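What 900 demonstrations bought us

March 2023

14 shares | 6 comments

I spent a good part of the winter helping Kadir Çetinkaya collect pick-and-move episodes for a policy he is training at Grodovus, and I want to write down what I think of the exercise before the results come in and everybody, me included, starts remembering it differently.

The task is as dull as it gets. There are two metal bins side by side and some blocks. Move the blocks from one bin to the other. When the near one is empty, the far one becomes the source and you go back the other way. The pitch is that the setup resets itself, so you can keep going all day without a person tipping blocks back to where they started. I've heard this pitch before, at Hedegaard, about a drawer-opening rig that needed a graduate student next to it from breakfast to dinner.

The target was 900 episodes. I asked Kadir where the number came from and he said it was what the last project had used. I asked where the last project got it and he went to make coffee.

We drove the arm by hand for all of them, Kadir and Kevser Sarıgül and I trading off. Kevser is much better at it than I am. Her grasps are quick and square to the block. Mine wander. I come down, second-guess the angle, back up a little, come down again. All of that goes into the training set with the same weight as Kevser's clean ones, and when I brought it up I was told variety is good. Maybe. There's a kind of variety that teaches a model how to recover from a bad approach, and there's a kind that teaches it to dither. I have not seen anyone in this group show me which one I was producing.

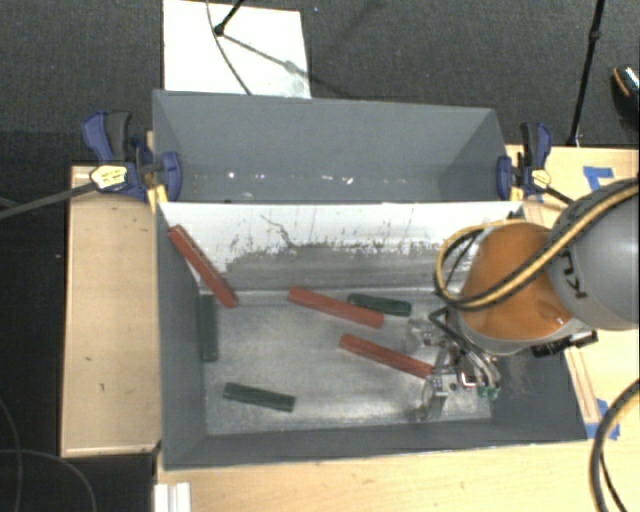 Red bars and green blocks in the near bin, far bin empty.

Look at the long red one leaning on the side. Those are the episodes I would like more of. A block lying on the floor of the bin is close to a solved problem and I don't think we needed a learning system for it. A bar propped up in the corner, with a wall right next to where a finger wants to go, is where you find out if the thing has learned anything. And because we let the operator choose which block to take first, all three of us went for the easy ones. By the time we got to a leaner it had often been knocked flat by something else. So our set is full of flat blocks and thin on corners, and nobody planned it that way.

I went back through the log and tagged them. Out of 900, there were 82 where the block we picked was touching a wall. Of those, 4 were grasped while it was still leaning. Four! I sent that to the channel and got a thumbs up.

The other thing that bothers me is how little of the room changes. Same bins, clamped together in the same spot, same scuffs on the metal. I would bet money that the policy has learned the scratches. Štefánia Bartoš ran a quick check on an early checkpoint in October, back when we had 218 episodes, by sliding a sheet of gray card under the blocks. The arm hovered. It just hung over the bin like somebody trying to remember why they came into the kitchen. Her suggestion was to collect a chunk of the data with the card in, and another chunk with the bins shifted over. It went on the list. The clamps have not moved.

To be fair to Kadir, he never promised more than this. The write-up he is drafting says two bins, one table, known objects. It's the slides from upstairs that say "general manipulation," and I've stopped going to those meetings.

What I'd do with another month: cut the target in half, have someone other than the operator call which block is next, start a third of the episodes with bars stood up in corners on purpose, and swap the floor liner every session. I would also throw out most of my own first week. Kevser says I'm being dramatic about that and she's watched fewer of them than I have.

The eval is on the calendar. I asked that whoever sets up the blocks for it not be one of the three of us, and Kadir agreed, so that's something. I'll post the numbers either way, including the leaners, in their own column.

6 comments

Recent posts
The Hedegaard drawer, one year later
Why I don't trust success rates without a video
Plimodby trip notes
Teleoperation gives me a sore neck
Reading the Korkham paper slowly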